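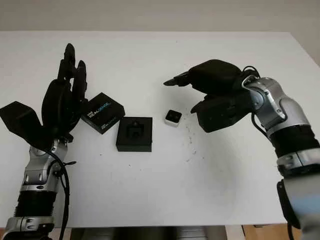
Two robot hands at a white table, specks and all

Can a machine do the boring jobs yet? (General chat)

tinpotbess wrote:
My brother-in-law reckons I'll have something clearing up after tea within five years. I said rubbish. Look at the table in that picture though, little dark specks all over one side of it, and there's a finger pointing at the white cube instead. That's my teenager, that is.
So come on, who's right? I'd pay good money for something that would wipe a worktop and put the bits in the bin. I wouldn't pay 3000 quid for it, mind.

gasketmole wrote:
Your brother-in-law, if he means shops and factories. We've had a Prolusex arm on the packing line at Rergate since November and it does the same tray all shift without moaning. Put the tray down crooked and it stops dead and beeps at you, but so does our supervisor.

oldloom71 wrote:
That's a fixed job though gasketmole, everything turns up in the same spot. A kitchen's a different animal. Crumbs are horrible, you can't grip them, you've got to sweep them without flicking them on the floor, and half of them are stuck down with jam. Hands like those look lovely but I'd give a job like that to a damp cloth.

tinpotbess wrote:
Jam!! Yes. And who rinses the cloth?

Quillback wrote:
Going to disagree with oldloom71. Fingers are the whole point. My mum's in a flat at Komosside and her trouble is lids, plugs, little boxes like the black one next to the left hand there. A thing on wheels with a brush is no use to her at all. If a hand could pick up a small box and open it she'd have it tomorrow, even if it took 20 minutes over it.

oldloom71 wrote:
Fair point about your mum. I still say show me it opening the box. All I can see is a hand near a box.

gasketmole wrote:
You can buy a jar opener for less than a takeaway, just saying.

Quillback wrote:
She's got two. They need a decent grip to hold them, which she hasn't got.

gasketmole wrote:
Ah. Sorry, didn't think of that.

pennyfarthingale wrote:
I had one of those Arboleda floor cleaners, cost me £142 second hand. Brilliant on lino, ate a sock every week. I'd say machines can do nearly all of a job and you spend the time you saved doing the last bit on your knees with a torch. Still wouldn't give it back!

tinpotbess wrote:
Right, I'm telling him it's a draw. Does the Arboleda do stairs?

pennyfarthingale wrote:
It goes down them. Once.

Last post 07/03/2023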